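Wrapping artificial stems in paper, how do you stop the heads going over the top?

Floral Crafts Board > Wrapping and Presentation > Artificial and Dried
15 replies

mlozano70
Posted 9:12 am
I make bouquets from artificial stems for a small gift shop. They want 6 of them by the end of May, hand-tied look, paper wrap, ribbon. I can arrange the flowers fine. My wraps are the problem. The blue sprays I'm using have very long stems, and if I lay them where the stem end looks right, the blossoms go past the back of the sheet. If I pull them down so the paper covers the heads, I have a lot of stem hanging out the front.

Do I need bigger paper, or am I supposed to cut the stems? I don't love cutting them because the shop may want to reuse them in a vase.

Thirumalai Alva
Posted 9:40 am
Cut them. Artificial stems come long so you can cut them. Use wire cutters, not your scissors. Leave enough for a hand grip below the tie and take off the rest.

romby_paper_fan
Posted 9:58 am
I disagree with cutting. You can bend most of them. Fold the bottom few inches back up on itself and tape it. If the shop wants it tall again they bend it back.

Thirumalai Alva
Posted 10:05 am
Then you get a thick lump at the tie and the paper won't gather tight. I've tried it. Fine for one stem, bad for a bunch.

jachari
Posted 10:31 am
Blossoms going past the back edge isn't a mistake in my opinion. Paper is there to frame them. What you want is for the tie point to sit over the paper with enough sheet on each side to fold in. Turn the sheet so a corner points down toward you and you gain some length too.

This is the stage I mean, before any folding:

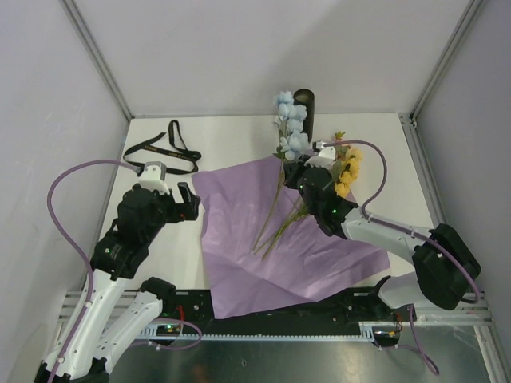 Blue spray and yellow-orange bunch on the purple sheet, ribbon still loose at the back.

Look at where the stems go. The blue stem runs down to near the center of the sheet and the yellow-orange ones come in from the right and end close to the same place. That's your tie point. The blue heads are over the back edge and I would leave them there. Once the sides come in, the paper makes a collar below the blossoms.

mlozano70
Posted 10:50 am
Thank you, I had been laying everything parallel. I never thought of bringing the second bunch in at an angle.

I like the purple with the blue and yellow. Is creased paper okay? Mine gets wrinkled as soon as I touch it.

jachari
Posted 11:02 am
Soft paper wrinkles and you can't do much about it. I don't iron mine. Once it's gathered you can't tell which creases you meant.

Ajith M
Posted 11:47 am
I'd tell on that sheet. For something being sold I would start with flat paper every time. Keep it on the roll and cut it right before you use it. Folded packs are cheaper but the fold lines show.

Also I'd put the yellow-orange lower than the blue. Pale blue disappears next to a strong color if they're level.

jachari
Posted 12:10 pm
Lower is a good idea. On the paper we'll have to disagree.

G_Acharya
Posted 1:25 pm
Question on the ribbon. I've bought black with gold lettering before and half the time the lettering ends up facing in. Any trick to it?

Thirumalai Alva
Posted 1:38 pm
If it's printed on one side only, don't tie a regular bow. Wrap once around with the print out, knot it, then make your loops separately and wire them on. Give each loop a half twist at the center so the print comes back to the front.

romby_paper_fan
Posted 1:44 pm
Or skip the bow. One knot and two long tails, print side out. Looks cleaner with black anyway.

G_Acharya
Posted 2:03 pm
Half twist worked on a scrap piece. Thanks.

mlozano70
Posted 4:36 pm
Did one this afternoon. Corner toward me, blue over the back, yellow coming in from the right and a little lower. I tied the stems with floral tape first, then folded the left side, then the right. No cutting. The stems stick out the bottom a bit but it reads as a hand-tied bouquet. The paper is still wrinkled.

Ajith M
Posted 4:51 pm
Try one off a roll and compare before you do the rest.

mlozano70
Posted 5:07 pm
I will. I'm ordering a roll tonight and I'll post when I've done both.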